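Notebook, Fikness bindery – February, started 9.15 am

Memorial books, Favstead order. Carrying on from the last entry, where I had the first folded sections under weights and no decision on the cover cloth.

The funeral home wants 18 copies for the family and one larger book for signing. Text is final. They have moved two of the tributes to the back so that the order of service comes straight after the portrait page, which means section three has to be reprinted. I have pulled the old ones and put them in the scrap drawer for testing glue on. Please don't sew from that drawer.

Paper is the Fortin cream, the heavier of the two we keep. I tried the lighter one first and the portrait showed through on the back of the page, badly enough that you could make out the collar behind the first line of the poem. The heavier sheet is fine but it cracks a little on the fold if you go across the grain. Cut a test strip and fold it both ways before cutting anything else. I lost 13 sheets by trusting the label on the packet.

Sewing: five stations, linen thread, waxed. Went back to the thinner thread after the first dummy because the spine swelled and the boards sat open. With the thin thread it closes flat under its own weight. Kettle stitches a bit tighter at the tail than at the head, my fault, and I will unpick that one and keep it as the office copy.

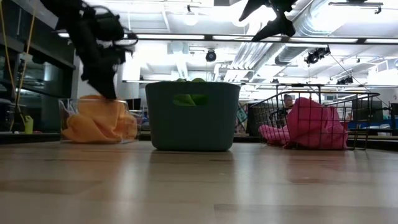
Glue next. The wheat paste was too wet for the endpapers and they cockled near the joint. Mixed a second batch with 2 parts paste to one of PVA and let it stand until after lunch. Much better. Brushed out from the middle, blotting paper both sides, under the press with the small boards. The first pair came out flat with no line showing at the hinge. Left the rest until tomorrow so they can all have the same time in the press.

Signing book. The family asked for plain pages, no ruled lines, and space beside each name for a short memory. At the last service people wrote right into the gutter and half the words went when the book was opened and shut a few times, so the inside margin on this one is wider by a thumb. I have also left stubs at the back so that cards and letters can be tipped in later without straining the spine. It looks thin at the fore-edge for now. It will fill up.

Cover cloth: still undecided between the dark grey and the navy. Navy takes the foil well but marks if you handle it with paste on your fingers. Grey hides more. I made a sample of each and sent both over to Favstead at 2 pm with a note asking for an answer before we cut boards. Title is the name and the years only, no motif. They did ask for a small dove, then rang back and said leave it off.

Stock, for whoever does the next order: Cukness has quoted for 1,000 printed remembrance cards to go with our usual envelopes. The price is fair but their cream is yellower than ours and the two look wrong side by side. Ask for a proof on our own sheet first.

Foil machine is slow to reach heat again. Allow half an hour, and try it on an offcut before any real cover. The letter R in the smaller type has a nick in the leg and prints as if it were smudged – use the spare from the other case.

4.40 pm. Favstead rang. Grey.

Still to do:
Reprint section three and fold
Unpick the office copy
Cut boards, grey cloth, square up the corners
Order more thin thread
Ring back about the delivery address, as the one on the form is the old chapel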